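## Questions about washing and folding at Rilanmont

**Can I put my knitted sweaters in the same bag with other clothes?**

Yes, but please put the knits on top, so we find them first. We wash them separately at 30 degrees and dry them flat. A sweater should never hang while it is wet - the sleeves become long and they don't come back.

**Where should I leave the clothes if you collect from my home?**

The bed is the best place. Daiane Leite, who does most of our home visits, prefers to sort on top of the quilt and not on the floor. She makes one pile for light clothes and one for dark clothes.
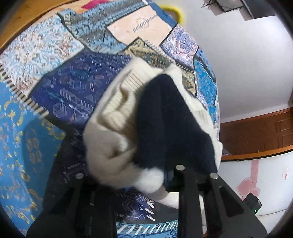

If a light piece and a dark piece arrive together, we separate them before anything goes in the water. Navy is the color that gives us the most trouble, mainly in the first two washes.

**Do you also wash patchwork quilts?**

We do, up to a double bed size. Please tell us if the quilt is handmade or if some panels are older than others. Everaldo tests a corner with a damp white cloth, and if color comes off he will call you before he continues. Quilts need 2 extra days.

**How do you fold a thick sweater?**

Face down, sleeves across the back, then in half from the bottom. We don't use hangers for knits.

**How much does it cost?**

The price is by bag, and quilts are charged by piece. The current list is at the counter, 31 Sales Street. Ask for Valdir in the morning or Emerson after 2 p.m.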